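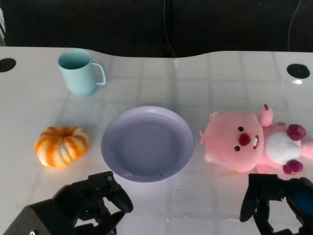 Fanni Bognár
Staff writer, home appliances

Skoryk will replace the water tank on its 50-pint basement dehumidifier free of charge, the company told its dealers on 2019-05-22. The offer covers units sold since December under the name Meltutby.

The trouble is with the float, the small part that tells the machine when the tank is full. In some units it sticks in the low position, and the fan and compressor continue to run after the water reaches the top. Skoryk has received 218 reports of water on the floor. There were no reports of fire or injury.

"Most of these machines stand in a basement where people go once or twice a week," said Szabolcs Farkas, service manager at Skoryk. "So the water can be there for some days before it is noticed."
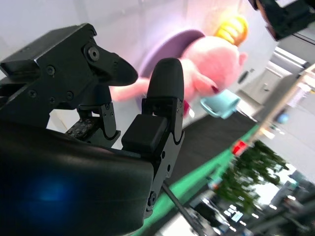
The new tank comes with a new float already fitted, and owners can change it at home. First unplug the unit and pull the old tank straight out. Behind it is a plastic guard that must also be exchanged, and it is held by small screws. Their heads are not much to look at - think of the four on the flat face of the upper black finger in the photo - so a short screwdriver and a good lamp will help. Keep the old screws, as the package does not contain new ones.

Owners who connected a drain hose are included in the offer too, although the tank stays empty in normal use.
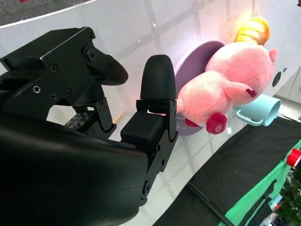 Mallwood Home Air Desk

Tanks will be sent from the Skoryk warehouse in Tirholm, and delivery is expected to take two weeks. The serial number is on the back of the unit, under the handle. Dealers can also order for their customers.

Enikő Erdős, who sells dehumidifiers in Tirholm, said that she already has 200 tanks reserved. Until the new one arrives, Skoryk asks owners to empty the old tank every day and to switch the unit off at night.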